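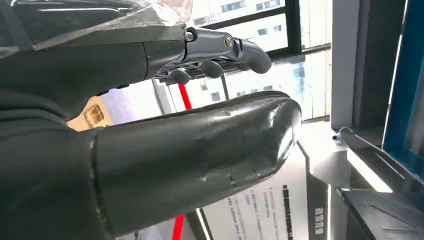 A self-mask tells the perception pipeline which pixels in the wrist view belong to the robot, so the segmenter and the visual odometry can ignore them. Pundadeck builds the mask from the hand model and the current joint angles, once per image. The thumb is the hard part. It runs across a large share of the view, and because its surface is glossy, streaks of light along the top and around the domed tip get picked up as corners. A bright window behind the hand makes edge-based masking worse, so use the geometric mask and leave edge refinement off.

Before you start

You need Pundadeck 2.6 or later, a calibrated wrist camera, and a recording with joint states. Joint states must be logged at 133 Hz or higher. Slower logs leave the mask trailing the fingers during fast closes.

Step 1. Export the hand model

Open the hand in Hauser and export the collision meshes. Do not use the visual meshes. They carry linkages and screw heads that add render time and change the outline very little. Keep the forearm link in the export.

Step 2. Render the raw mask

pundadeck mask render --model hand.json --log run_41.plog --out masks/

Check the first few masks against the images. If the thumb outline is shifted by the same amount everywhere, the camera extrinsics are wrong. If the shift changes as the hand closes, look at the joint offsets first.

Step 3. Dilate

pundadeck mask grow --px 6 masks/

Six pixels covers normal backlash. Going higher closes the gap between the thumb and the fingers, and that gap is often the only place the tracker has to find background features.

Step 4. Add a static layer

Sleeves, cable ties and plastic wrap are not in the model. Paint them by hand in the Prakberg editor and save the result as static.png. Loose wrap moves, so paint past its edge.

Step 5. Verify

pundadeck mask check --features masks/

The report lists features that fall inside the mask. The count should be zero. Features just outside the thumb tip usually mean the dilation was skipped.

Maintained by Etenesh Adugna. Last edited 9 December 2025.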